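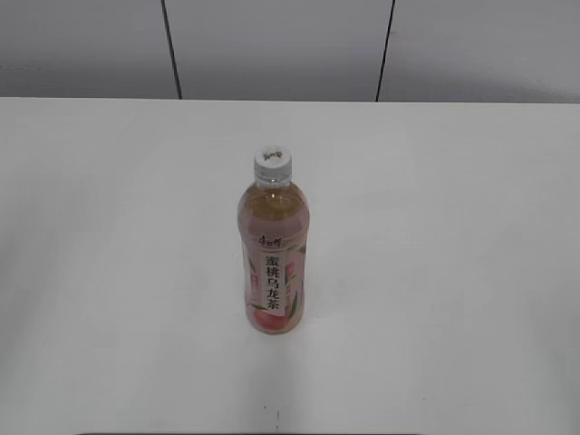 Thu 16 August

I drink a lot of bottled tea in August. My kitchen doesn't get any air after noon and I don't want to boil a kettle in there. Most years I buy whatever is on the bottom shelf at Grevano, but they moved the drinks to the back and cut the selection, so I started walking over to Nanalano on Schwaiger Street instead. They have a whole cooler of Chinese teas.

The one I keep picking up is the Master Kong peach oolong. The label is pale pink with a peach near the bottom and some green leaves, and you can see the color of the tea above it. I like knowing what color a drink is before I buy it. I had been walking past it for weeks in favor of the jasmine one next to it, and then one day the jasmine was gone.

To me it tastes like peach first and tea second. I would like it the other way around, but I finish the bottle every time. It's better very cold. I leave mine in the back of the fridge overnight, and if I forget, it gets 60 minutes in the freezer with a timer on. I skipped the timer once and had to wait most of the afternoon for it to thaw.

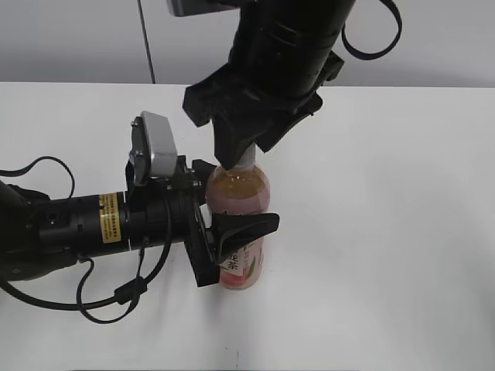
One reader wrote after my last tea post that I should stop buying bottles and make peach oolong at home, with loose leaves steeped in cold water overnight and a sliced ripe peach dropped in the next morning. She said hers keeps for two days and she doesn't add any sugar.

I tried it last weekend. The leaves came from Dirnell and the peach was a little too firm. It was good tea. I could barely find the peach in it, even after I mashed a few of the slices with a fork. I'll try again with softer fruit, and I may leave the slices in longer.

My other complaint about bottled tea is small. I put the cap down somewhere when I start drinking and then I can't find it again.
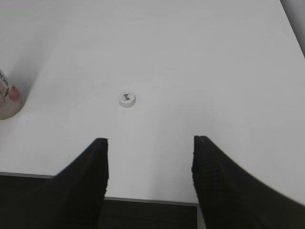
White caps are the worst for this because my table is white too. I now try to put the cap in the same spot every time, next to the napkins, and I remember maybe half the time. When I can't find it I drink the rest quickly so it won't get knocked over.

Next time I'm at Nanalano I want to see if the jasmine is back. There was also a plum one on the top shelf that I couldn't reach.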